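Week 9 notes: the Pavumard open day

For those of you who missed the bus, and for those who came but spent the morning at the coffee cart (I saw you!), I've typed up what we covered on the visit. It's worth reading before the tutorial, as the second question on the problem sheet leans on it pretty heavily.

Torben Diekmann met us at the door and gave the short version of what Pavumard does. They collect manipulation data with hand-held grippers and then train arm policies on it. You carry the gripper, you do the chore, and the lens on the tool records what the fingers are up to. I've been banging on about demonstration data since the first lecture, so it was lovely to hear somebody else say it for a change.

The part I enjoyed most was the tidying task, done on a bed with a patchwork quilt and plenty of clutter. Remember how neat the benchtop examples in the textbook are? Have a look at what the policy has to cope with in a lived-in room, with pattern everywhere and colourful wrappers on top of it. 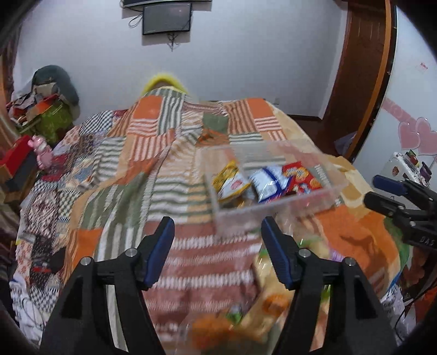
Fig. 2. Wrist view from the tidying task, fingers open, snack packets in a clear box between the pads.

Three things to take from it for the tutorial. First, clear plastic. The walls of that box pick up bits of the fabric and the light, so ask yourself where you'd say its edge is, and then ask what a depth sensor would say. Second, motion blur. The loose snack bags are badly smeared, and I'd like you to think about whether you'd keep a frame like that or bin it (Torben keeps them, and we argued about it over lunch). Third, the lens. Look at the door frame on the right and how it bows. If you undistort before training you lose some of the edges, and the edges are where a lot of the context lives.

Somebody asked how many demonstrations you need for one task. Torben's answer was 600 for their tidying set, with 10 held back for checking by eye, which I thought was a bit stingy.

Before the tutorial, please write half a page on grasping soft packets out of a rigid box. Sketches are fine, and messy ones are fine too. Bring it on paper.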